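# Two Tiers and a Plate

My favorite thing to put on a table in January is a steamer basket. I don't mean a wok-sized monster that takes over the kitchen. I mean a small round one, two tiers high, that you can lift with one hand and set down near a plate.

I bought my first in Josby for four dollars and carried it home on the bus like a birthday cake. It has moved kitchens with me since, and it still gets more use than any pan I own!
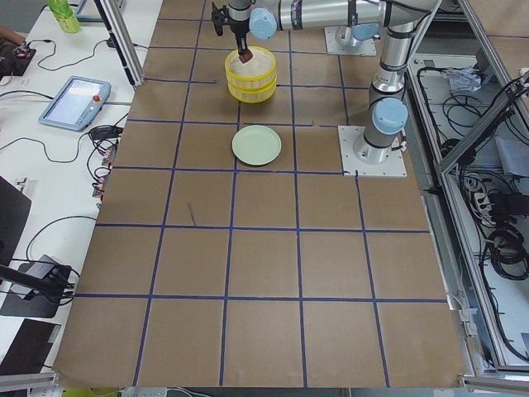 Color matters more than cooks admit. Yellow rims against a pale interior look cheerful even before there's food involved, and a plain pale green plate is the best partner I've found for them – soft enough to let a dumpling look like the main event. Brown paper underneath does the rest. I use it at every August party in Clastthorpe, where my table has to seat whoever turns up, and I've never missed a tablecloth.

Give the food room, too. I leave a good gap between pieces in each tier and put the slower things in the bottom one. 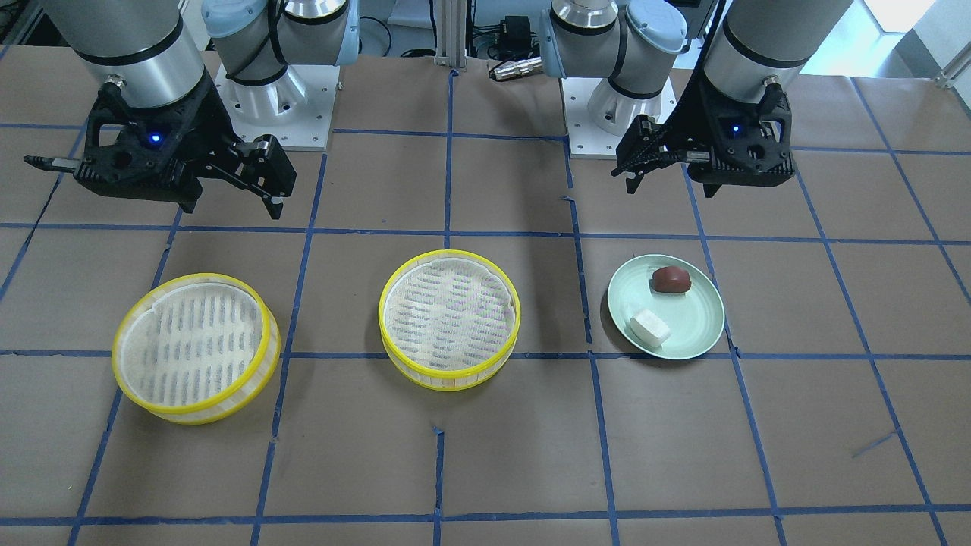 ## Setting it out

Keep the plate close to the basket, on the side you serve from. It sounds fussy, but a short trip from rim to plate means fewer torn wrappers and a lot less dripping. I like a plate with a slightly raised rim, so a spoonful of sauce stays where it's put.
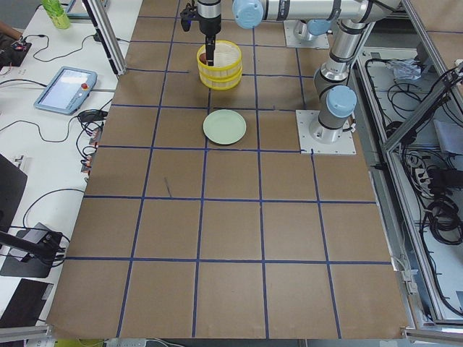 My usual batch takes 300 grams of flour and feeds two hungry people, with a few left over for breakfast (fried, with chili oil, standing up). Make the dough first and let it rest under a bowl while you chop. Cabbage, scallions, ginger, plenty of white pepper. If the first few pleats look terrible, eat those ones yourself.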